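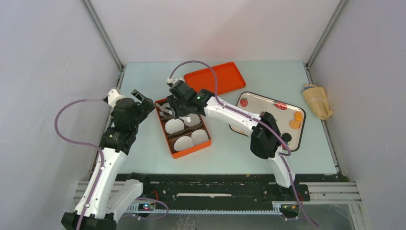
two arms, one orange box, strawberry tray on the right

Forum > Home Automation > Can it do chores yet?

motik_fan34
2 September 2018
ok so this is what i mean when i say packing a lunch is harder than vacuuming. Box with little compartments, rounded white pieces, lid off to the side. My kid does this half asleep. Question for the thread: how far off is a machine that does it in a normal kitchen, on a normal messy counter, for less than the price of a car? My guess is a long way. Change my mind

bracketcreep
define "does it". Once? Or every school morning from now till june

motik_fan34
every morning. with whatever's in the fridge

bracketcreep
then no. next question

Pakis_line2
Disagree with both of you. I work a packing line, we run 155 trays a shift per person on the slow side and one cell next to us is two arms doing nothing but dropping portions in sections. Works fine. Its been working fine since November. Boring as anything to watch.

bracketcreep
same portion, same tray, same spot every time tho? the box in the pic is sitting crooked on the table. your line would have a fixture for that

Pakis_line2
Camera finds the tray. Crooked is ok. Upside down is not ok, someone has to walk over.

soupladle
What about the lid. People always go on about the gripping and then skip closing the thing. I have dented more lids than I can count and I have fingers. You need to feel the corner go down.

Pakis_line2
Lids are a separate station for us. Press comes straight down. So yeah, fair, nobody asked the arms to do it.

soupladle
There you go. A kitchen doesnt have a separate station, it has me

annan_st_garage
Small shop here, not food. We bought a used single arm off a Jukton dealer to load parts in a wash basket. Paid for itself? Sort of. It does 700 parts and then drops one and sits there with its light on until I come in. I like it. Would I let it near my wifes dishes, no

motik_fan34
thats the bit I keep coming back to. in a shop a stop is a stop. at home if it drops an egg I now have 2 jobs

gripe_water
Counterpoint, everybody said the same about robot vacuums and now my mother in law has one. It gets stuck under the couch and she loves it anyway. People will put up with a lot if it saves them bending down.

bracketcreep
vacuum never has to pick anything up. totally different problem, it just drives over stuff

gripe_water
I know what a vacuum does thanks

gripe_water
My point was people lower the bar. If it fills the box OK four days out of five my mother in law is buying it.

soupladle
ngl four out of five is better than me in winter

wirenut_b
can we talk about the cables. big purple loops hanging off both wrists. First thing I'd catch on a cupboard handle. We route ours thru the arm or strap them tight, otherwise you're changing connectors all the time

annan_st_garage
loops need to be there if its wrist turns a lot. strap it tight and you pull the connector out, ask me how I know

wirenut_b
there's slack and there's a jump rope

Pakis_line2
Bench setup vs production, I wouldnt read much into it. Ours looked worse the first month.

tableforone
Dumb question maybe, why two arms? Cant one hold a bit of food and put it in a box

motik_fan34
one can for placing. second one is for holding the box still, or opening it, or the cloth if you want it to wipe after. I want it to wipe after

tableforone
ok so wiping is the real test

soupladle
Wiping and then rinsing the cloth. And hanging it up. nobody in my house has managed part three yet

bracketcreep
I'll say ten years for the box, never for the cloth

Pakis_line2
Five for the box. Lid included.

gripe_water
someone bookmark this so we can make fun of them later

motik_fan34
bookmarked. also still need a vacuum recommendation for thick rugs if anyone has one, the Motik i have chokes on the fringe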